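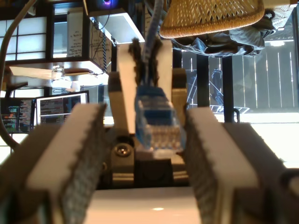 One regular on the Nustik forums put it this way on Friday morning: the guild had been waiting on the Drowned Bellworks since June, and if the second wing was half as strange as the first, they would gladly lose another few weekends to it. There were a good many messages in the same spirit under the patch announcement, and after an evening spent wandering the new halls, it is easy to understand the excitement.

The Drowned Bellworks is the new raid in Zondembridge, and its second wing opened to all players on 2024-03-29, following a short maintenance break. The story picks up right where the first wing left off, with the tide rising through the lower casting floors and the Onsri bellfounders still at their work, chanting over molds that should have gone cold a century ago. Their old rivals, the Brekari, have tunneled in from the cliff side to claim the Great Tenor, the bell whose note once kept the sea out of the valley (longtime players will remember hearing it, very faintly, from the harbor quests).

Four bosses stand between the raid and the bell. The first, a pair of Onsri wardens who trade places every time the tide turns, is a gentle enough introduction, though groups who stand too near the sluice gates will find themselves washed all the way back to the entrance. The third takes place on a swinging gantry over the flooded pit, and it is already the one everybody is talking about. Healers, bring your patience!
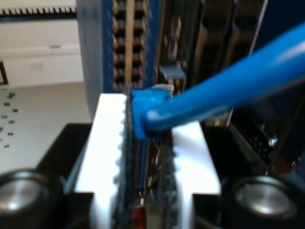
The final fight asks a raid to ring smaller bells in the right order while the Brekari war captain does his level best to crack them. Each bell struck cleanly lowers the water a little, and each one lost brings it up again, so a group that starts badly can still find its feet if it keeps its head. On the normal setting the wing is open to characters of level 70 and up, and the recommended gear score is 350. The harder setting asks for 500 and adds a second phase to the gantry fight, along with a few surprises that we would rather leave for you to find.

There is plenty for those who don't raid, too. The update brings a new fishing spot below the old foundry wharf, a long and rather touching quest chain about an Onsri apprentice's missing tuning fork, and over 154 fixes to older zones, including the ferry that used to leave without its passengers. Bell fragments from the first wing can still be turned in at the wharf, and they count toward the new reputation rewards at the same rate as before.

The story setting, which lets smaller parties see the whole tale at an easier pace, will open once the first month of the season has ended. Players who haven't finished the first wing can pick up the opening quest from the harbor bell tower.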